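Teaching a Small-Parts Sorting Task by Hand Demonstration
Final Project Report, Applied Automation Course
Student author: Rosimeire Portela
Grendbridge Technical Institute, Department of Mechanical Systems

1. Purpose of the Project

Small repair shops keep screws, clips and metal fittings in drawer cases, and much of a technician's day goes into putting these items away. The project studied whether that work could be taught to a two-armed robot by demonstration, without writing a separate motion program for each item. The work was carried out in the Jurkenton laboratory between September and the end of the term.

The task was defined as follows. A part lies on a white board in front of a drawer case. The part is to be picked up, placed in a drawer, and the drawer returned to its slot. Two hands are needed at several points, which made the task a suitable test of two-handed teaching.

2. Choice of Teaching Method

Two methods were compared during the planning stage. In the first, the operator drives the robot arms from a remote control station. In the second, the operator performs the task directly while holding a pair of grippers with the same finger shape as those on the robot. The second method was selected after a short trial. Operators at the remote station moved slowly and had difficulty judging how hard they were pressing on a drawer front. With the hand-held grippers the same operators worked at close to their normal pace.

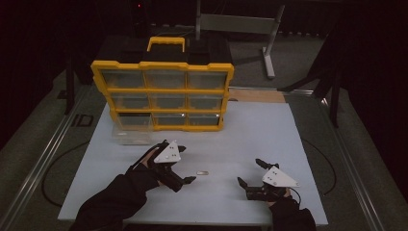

Each demonstration began with both grippers open and pointing toward the middle of the board. The operator was asked to hold this position briefly before moving, so that the start of every recording could be found easily during later review. Operators were also asked to keep the marker plates turned upward where possible. Tracking was lost most often when a wrist was rolled too far to the side, and recordings in which this happened were set aside.

3. Collection of Demonstrations

Four operators took part. All were students in the department, and only one had used the grippers before. Each operator received a printed instruction sheet and completed 10 practice runs, which were not kept. In total, 515 demonstrations were recorded. The position of the part was changed between runs, and the drawer used was varied according to a list prepared in advance.

The instruction sheet was revised once. The first version told operators to pick up the part "in the most natural way," and the resulting recordings differed so much from one person to the next that they were of limited use. The revised version stated which hand should reach for the part and which should steady the drawer. It also asked operators to avoid pausing in the middle of a reach.

4. Gripper Fingers and Contact

Flat metal parts proved the most difficult items in the set. A thin part lying flat offers very little edge to hold, and the fingers must come down close to the board before closing. Operators learned to lower the gripper until they felt light contact and then to close slowly. 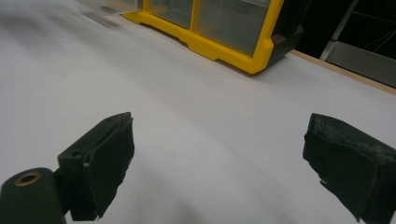

The condition of the finger pads has a direct effect on this kind of grasp. A soft pad helps the fingers hold smooth plastic, but a rough or peeling edge can catch under a thin part and turn it. The report therefore recommends that pads be inspected before every session and that their condition be written in the session log. No such log was kept for the first half of this project, and it is not possible to say how many poor grasps were related to the pads.

5. Review of Recordings

Every recording was watched by the author and given a mark of accepted or rejected. A recording was rejected if tracking was lost, if the part was dropped and picked up again, or if the drawer was not fully closed at the end. After review, 312 recordings remained. Most rejections came from the period before the instruction sheet was revised.

The accepted recordings were processed with Flastis, the department's in-house training software, and tested on the robot in the Brito annex. The robot reached for the part correctly in most trials. Closing the drawer was less reliable, particularly when the drawer entered its slot at an angle.

6. Limitations

Only one type of drawer case was used, and lighting was kept the same throughout. The results should not be applied to other storage cases without further testing. The reviewer was also the person who wrote the instructions, and a second reviewer would have been preferable.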